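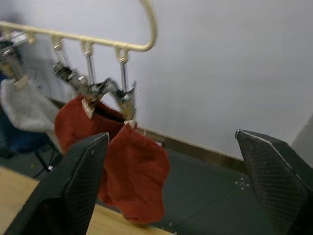 Red ones up close, Itildale lab, February

Try 129. She had the left handle, the right handle, a foot on the pedal. Semeck wanted 174 good ones before the month ran out. Socks. All of it socks.

Pinch. Lift. Don't yank – the whole hanger swings.
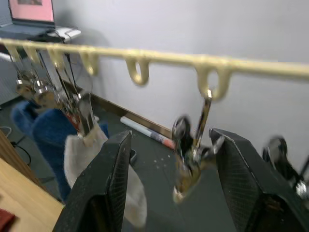 Rail and hooks, wrist view

Her mother used to do this with pins in her teeth, talking the whole time. No way to record that. She tried to think like her anyway, slow hands, and teh arms went slow too. 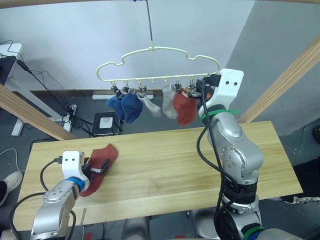
Again. Her shoulders hurt. Some night soon it would run without her, and would it hang them her way? Toe down, a little crooked?
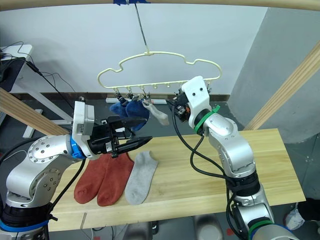

She squeezed the handle and felt nothing, you never feel anything, thats the hard part. Save. Reset. Try 130.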